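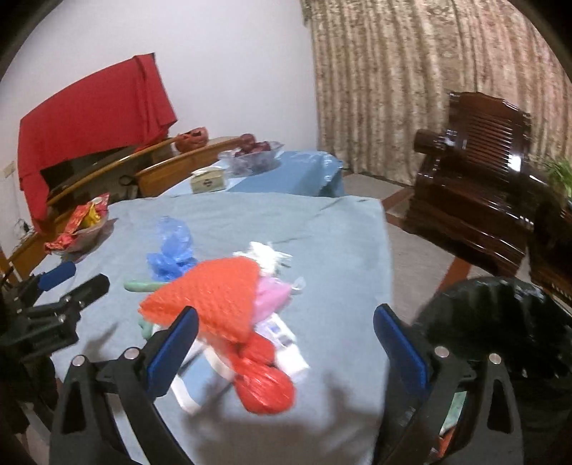
Fluneck Household Swap and Sort list, digest 478
Subject: Re: the drawer of bags (and everything that lives in it)
Date: 4/14/23

Hello all,

> I have a kitchen drawer that won't shut any more. It is carrier bags
> mostly, but also nets off the fruit, bits of packing foam and rubber
> gloves that have lost their partner. Every time I go to chuck the lot I
> think, well, that might come in. Does anybody have a way of going
> through it that doesn't take a whole afternoon? And what on earth do
> you do with foam? The Foltville depot turned mine away last time.
> Sorry if this was all covered in September, I only joined afterwards.

It was sort of covered in September, but that thread wandered off into compost caddies by the third reply and never came back, so please don't apologise! I read your message, went and looked at my own drawer, shut it again (with a hip) and then felt so guilty that I tipped the whole thing out on the big table yesterday.

I put the blue cloth down first. I do this every time now and I really recommend it. Small things show up against it, nothing scratches the table, and at the end you just gather up the corners and shake the crumbs and dust out of the back door. An old sheet would be just as good. Mine is creased beyond saving and long past going under a dinner.

So, I set the kitchen timer for 30 minutes and tried not to be sentimental. Roughly in the order I got through it:

Carrier bags. I had a red one tied in a knot, a white one all scrunched up with thin dark ties caught up in it, and a see-through blue one that takes up a ridiculous amount of room for something that weighs nothing. I undo every knot before I decide anything. It's dull, and it's murder on the fingernails, but I've thrown out perfectly good things in knotted bags before and I once lost a spare door key that way. After that I flatten them, fold them long and thin and stand them in an old Zikunico biscuit tin. What fits in the tin stays and what doesn't goes back to the supermarket collection bin. My tin holds 50 if I'm strict about the folding, and I am not always strict about the folding.

Net bags. I love these and will not be talked out of it. The orangey-red one is a lovely strong mesh and I'll hang bulbs in it in the shed. The flimsy sort that comes off satsumas I do throw away now, but please snip through the loops before it goes in the bin.

Foam. My sympathies about the depot, they did the same to me. I've got one long strip of it, pale green, bent and curling down at one end, and I'm keeping it because I know exactly where it's going: along the edge of the shelf over the freezer, where I bang my head. If you can't say out loud where your foam is going, I'd let it go in the ordinary rubbish and not feel bad. There's a chap's worth of the stuff in my loft already. The parcel counter at Wu used to take clean foam and bubble wrap for their own packing, so it may be worth ringing them before you carry anything over there.

Cloths. There was a pink one in amongst mine. Cloths go straight to the wash basket without any discussion, and I decide about them once they're clean.

Paper strips, wrappers, odd labels. Recycling. I did have a bit of a wobble over a nice long white strip that would have been good for a shopping list, then remembered that I have six notepads.

Anything in a box or packet gets put to one side until the end, as it nearly always belongs in a different room. That's how I ended up with first aid things in a bag drawer, by the way. No idea. The pads went back up to the bathroom cabinet and the gloves got their own peg under the sink.
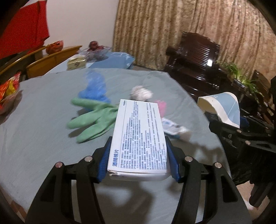 Somebody wrote to me off list to ask: is it all right to keep boxed alcohol pads in the same drawer as rubber gloves and plastic bags?

They're better off on their own, in the closed box, somewhere cool and away from the cooker, and out of the reach of children. Keep them in the box they came in so that the date and the instructions stay with them, and check the sachets are still sealed before you put them away. A dried-out one isn't going to clean anything.

Mine are the ones with 酒精棉片 in big blue letters down the box, which I like because I can spot it from across the room. I can't read the small print, so I've put a sticky label on the end with what they are in English for anyone else in the house who goes rummaging.

As for your widowed gloves, mine is a green one, and I've been saving those up for ages! The fingers cut across make very good wide rubber bands, and the cuff makes a thick one that will hold a bin liner in place. A left one turned inside out becomes a right one too, as long as you don't mind the lining being on the outside and the grip being on the inside. Fine for pulling nettles, a bit slippery for washing up. If anyone has a spare green one, medium, either hand, I'd be glad of it.

I ran over the timer, I should own up to that, mostly over knots. But the drawer does shut now. I've put the biscuit tin at the front so that I have to look at it every time I come in with shopping.

If you want a hand with yours, I'm in Fluneck most mornings and happy to bring the cloth and sit and undo knots with you, so long as there's tea. I can also bring the overflow bags along to the next swap table if people still want them for jumble. Would somebody let me know whether it's the hall again or the library? The last digest said both.

All the best from the end house with the green bin problem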